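Textile Science II
Unit 6 handout: Woven checks, plaids and pattern repeat
Prepared by Treasa Lenihan

6.1 Terms

A check is a pattern of crossing stripes in which warp and weft follow the same color order and the stripes are of equal width. A plaid has stripes of unequal width, usually in three or more colors. The sett is the full color order across one repeat, written as a thread count for each stripe. A symmetrical sett reverses at two pivot stripes. An asymmetrical sett does not reverse and starts again from the first stripe.

In a yarn-dyed plaid the color is in the yarn before weaving. In a printed plaid it is applied to the finished surface, so the lines need not follow the grain. Diagonal stripes over a square grid are simple to print and slow to weave.
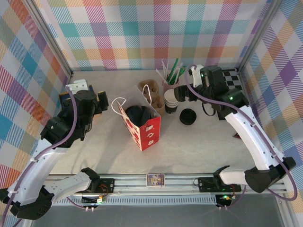

6.2 Calculating the repeat

Repeat width equals threads per repeat divided by threads per inch. The Flesar sample has 100 threads per repeat at 40 threads per inch, giving 2.5 inches. Measure relaxed fabric only. Fabric under loom tension reads long in the warp.

For a full warp, divide total ends by ends per repeat. The Tollier warp in the lab has 802 ends: eight full repeats of 100, plus one selvage end on each side. Where the division leaves a larger remainder, split it evenly between the two edges – the center of the cloth then stays balanced.

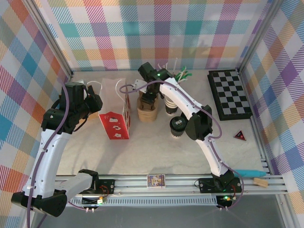 6.3 Matching at seams

Add one full repeat per panel to the cut length when matching horizontally. Asymmetrical setts must be cut in one direction, and the extra yardage is larger. Record the allowance separately from shrinkage.

6.4 Exercises

1. A Mac Carthaigh warp has 1,492 ends and a sett of 124. Find the number of full repeats and the remainder.
2. Redraft the Flamomik sett as symmetrical. Mark both pivots.
3. Explain why a 5 percent weft shrinkage changes a square check into a rectangle.

Bring graph paper and a pick glass to the next lab.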